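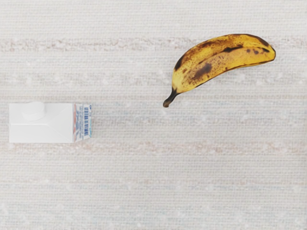 The banana and the carton on their woven cloth, in the simulator, seen from straight above.

I was supposed to talk to Jamila Sikder for half an hour on a Monday and I ended up staying until they locked the building. She compares robot grippers for a living (well, for Haugland, which pays her to do it), and once she gets going on fingertips there's no good place to interrupt. I didn't try very hard.

We started with the fruit. I'd expected metal parts and test blocks, so I asked why I was looking at a banana.

"Because everyone who buys a gripper wants to know about the banana!" she said. "They won't say so. They'll send you a spec sheet for boxes, and then at lunch somebody asks, could it do fruit?"

Hers is a very ripe one, freckled from end to end with a big brown bruise near the middle, and I told her I'd have thrown it out. She laughed and said the spots are handy. With a plain yellow banana, her overhead camera view gives her a shape and that's about it. With the spots she can say to a colleague "just left of the bruise" and they both know where they mean.

The carton, a little white one with a screw cap, is the opposite sort of problem. "It's nearly all white on a nearly white cloth," she said. "You get the colored panel with the barcode on the one end, and you get the cap if the shading is kind to you. Some days I'm fond of that carton. Not many days."

And the cloth itself? I'd taken it for decoration. Jamila looked a bit hurt. She and Joar Hägglund, who writes most of the scene setup, had a long argument about it in April. Joar wanted flat gray. She wanted threads and flecks and those pinkish bands, the kind of thing a person would really have on a table. She won, and she's still pleased about it.

So, the grippers. There are three in this round. The Holholm has two stiff parallel fingers, the Foltthorpe has soft ones that bend around whatever they touch, and the Prirnmont is a suction cup on a short stalk. Each one gets the same arm and the same controller, and the batch I came to hear about was 427 simulated picks, of which 356 ended with the object lifted and held.

I asked who won, obviously.

"Depends what's for breakfast," she said, and then took pity on me. The suction cup was her favorite on the flat side of the carton and she could hardly bear to watch it near the banana. The soft fingers were the other way around, very gentle on the curve and a bit lazy about the carton's edges. The stiff pair she described as "fine, boringly fine, you'd let it babysit," although it needs a proper force limit and she'd forgotten to set one for six picks. (She reran them. She wanted me to write that down.)

What surprised me was how much of the conversation was about the controller. The default one closes the fingers at one speed all the way in, and Jamila would like it to slow down before contact. Halvard Amundsen, her office neighbor, thinks a wrist camera would solve the same thing. They have been disagreeing through the wall since winter.

"I love Halvard," she said, "but he'd put a camera on a spoon."

I asked if she trusts any of it, given that it's all computer-rendered and there isn't a real banana to squash. She took longer over that than over anything else.

"I trust it to tell me which ideas are bad," she said. "If the suction cup can't hold the thing in there, I'm not going to book lab time and hope. But peel is strange stuff! It slides, it gives, it gets soft under the bruise. Our model of that is pretty crude and I'd rather say so than have you print that we've solved bananas."

The lab round comes next, with Märta Moen running the real arm, and Jamila has already been told she'll be doing the grocery shopping.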